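Call for Participants: Growing Up With Hebrew School

Do you remember the smell of the classroom, the songs you half understood, the teacher who made you stay late to finish a page of the alphabet? If you went to a Jewish supplementary school in the United States, on Sunday mornings or weekday afternoons or both, we would love to hear from you.

The Karaki Oral History Project is gathering memories from people who attended these schools at any time before 2000. We want the good stories and the grumpy ones too -- the Purim carnivals, the carpools, the arguments with your parents over whether you could quit after your bar or bat mitzvah. We're especially curious how you were taught about Israel, and whether what you learned then still sits well with you now.
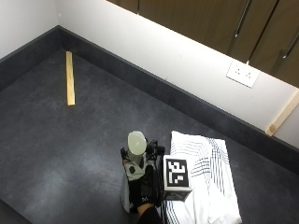

You don't need to be observant, or to belong to a synagogue, or to remember a single word of Hebrew. Some of our warmest conversations so far have been with people who began by telling us they had nothing to say, and then talked right through the time we'd set aside (we didn't mind one bit!). We have recorded 91 interviews and hope to add many more before we close the collection in March.

Taking part means one conversation of up to 2 hours, by phone or video, with either Gunnel Dahlgren or Fiorella D'Amico. Both are patient listeners and will happily let you wander off the subject. You'll get a copy of the recording and the typed transcript, and you'll have 3 weeks to ask for changes or to take out anything you'd prefer to keep in the family. You may use your own name or pick another one.

If you've kept old workbooks, report cards or class photos, please mention them when you write. We can scan them and mail them back to you at our expense.

To sign up, send us a short note through the contact form by Sunday, November 6, 2022, with your name, the town where you went to school and the years you attended, as best you can remember them. Brothers and sisters are welcome to write in together, though we'll talk with each of you separately.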